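Inicio | Materias | Apuntes | Calendario | Contacto

Logística de materiales – Unidad 2
Contenedores metálicos y piezas a granel

Tiempo de lectura: 2 minutos

Un contenedor abierto es la forma más sencilla de guardar barras, perfiles cortos y lingotes entre dos operaciones. Se carga por arriba, se vacía por arriba y permite ver de un vistazo lo que queda. A cambio, las piezas no tienen un sitio asignado y suelen acabar giradas o apoyadas unas contra otras.

En el almacén de prácticas de Urier se trabaja con contenedores de chapa. Cada uno lleva una ficha con la carga máxima, el tipo de pieza y la fecha de la última revisión. La ficha se rellena antes de mover el contenedor, también cuando está casi vacío.

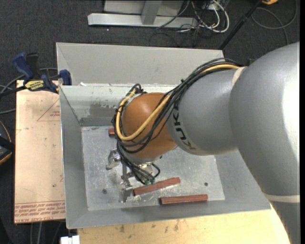 Arnness, 21 mar 2025

El fondo de un contenedor metálico en uso se raya. Las marcas superficiales, como las del fondo gris de la fotografía, se anotan como desgaste de uso. Una abolladura que levante el fondo o una soldadura abierta obligan a retirarlo.

Con pocas piezas la disposición importa más que con el contenedor lleno. Las tres barras rectangulares de color pardo rojizo no guardan la misma orientación: la más próxima al borde delantero está casi horizontal y otra queda en ángulo. Para el inventario basta con el recuento. Para la recogida hay que anotar además la posición de cada barra respecto a las paredes.

Orden de vaciado que seguimos en clase:

1. Barras con espacio libre a ambos lados.
2. Barras en ángulo, sin arrastrarlas por el fondo.
3. Barras pegadas a una pared o situadas en una esquina.

Ejercicio para entregar en abril. Un lote de 2000 barras se reparte en contenedores de 58 unidades. Calculad cuántos contenedores completos salen y cuántas barras quedan en el último. Repetid el cálculo con cajas de 20 y comparad los movimientos de carretilla – un contenedor o una caja por viaje. La hoja de ruta Kubiak está en la carpeta de la unidad.

Contacto: Aula de Logística Prurell | © 2025 Prurell | Volver arriba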